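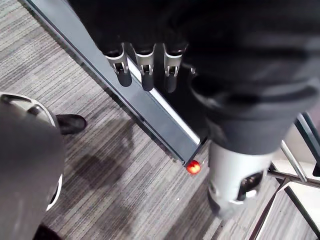
Low-pile carpet

Print | E-mail

Low-pile carpet is a floor covering whose fibers are kept short and close to the backing, so that the surface feels firm underfoot and shows few footprints. It is a familiar and rather good-natured sort of flooring, found in offices, schools, hallways and a great many family rooms, and it may be sold in broad rolls or in square tiles.

Striped patterns are a long-standing favorite, and grays are perhaps the most forgiving of them all. A mix of light gray, medium gray and charcoal will hide lint and crumbs between one vacuuming and the next, though the same lines can make a crooked seam easy to spot. Fitters usually set the stripes along the longest wall, but a diagonal layout is sometimes chosen for a small room – it takes more cutting and leaves more scraps, and many people find it well worth the bother.

The short pile also makes a pleasant play surface. A marble or other small ball will roll on it, more slowly than on bare wood and with a good deal less noise, and it is far easier to find again than in a shaggy rug. Bright colors such as orange or red show up especially well against gray.

Care is simple. Regular vacuuming does most of the work, and spills should be blotted with a clean cloth, working from the outside of the spot toward the middle. Carpet tiles have the added kindness that a badly stained one can be lifted out and replaced on its own, provided a few spares were put away when the floor was laid.

Print | E-mail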